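Last updated 2026-03-24
By Eckhard Haberkorn

4. How Readers Come to a First Novel

4.1 The reading groups

When we began asking people how they had found their way to a debut fantasy novel, we expected to hear mostly about covers and maps. We did hear about those, and at length, but the stories people told us were richer and a good deal more roundabout than our interview guide had allowed for. A retired bus driver in Javdale told us he had picked up The Salt Regent, the first book in the Brevura cycle, when he mistook it for a cookbook, and he has since read it three times. We were glad to have left plenty of room at the bottom of the form.

The groups met over one winter, beginning in December, in the back rooms of two branch libraries and one very generous bookshop. Altogether 166 readers took part, spread over 12 groups, and each of them kept a reading diary in whatever form suited them. Some wrote a line or two at bedtime. Others wrote pages (one diary came to us with pressed leaves in it), and we have tried to treat the short ones and the long ones with the same care. Together the diaries gave us 2,062 separate entries, all of which were read by two people before any coding was done.

We asked every group to begin with the same book, so that there would be at least one shared experience to talk about, and after that they were free to choose. Most stayed with fantasy. The Runik group wandered off into sea stories and came back in time for the last meeting, full of opinions about how a voyage ought to be paced.

4.2 Where readers stop

A first novel asks for a certain amount of trust, and the diaries let us see fairly closely where that trust ran thin. The opening chapters were seldom the trouble. Readers were patient with strange names and unfamiliar customs, and several wrote fondly of the feeling of being a little lost. The harder stretch came later, once the main character had left home and the second set of characters was brought in. "I had just learned everybody," one reader wrote, "and now there are dukes." Over 300 entries mention putting the book down for a week or more, and a large share of those fall in this part of the story.

What brought people back was very often another person. A daughter had finished it and wanted to talk, or the next meeting was coming up and there would be cake. We had coded these at first as outside influences, separate from the reading itself, but the longer we spent with the diaries the less comfortable we were with that line - the talk and the reading were plainly feeding each other, and we recoded them together as shared reading.

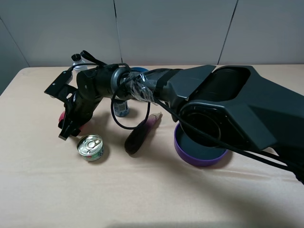

Figure 3. Black robotic arm, with its gripper pointing down toward a cloth-covered table.

4.3 What the author's voice adds

Four of the groups also read a long interview with the author, printed as a leaflet by Brandes, the small press behind the series. We gave it out after the halfway point, and asked readers to note anything in it that changed how they felt about the book. Many said it made them kinder toward the slow middle chapters, now that they knew those had been written first and carried around in a drawer for years. A few would have been happier without it. One reader had pictured the old ferryman as her own grandfather, and was quite put out to learn that he was based on a piano teacher.

We do not want to make too much of this with only four groups, and the people in them knew one another well before we arrived. Still, the entries written after the leaflet are noticeably longer, and they mention the author by first name far more often, as one might mention a neighbor. We take up that change of tone again in Section 5, alongside the letters that readers sent to the press.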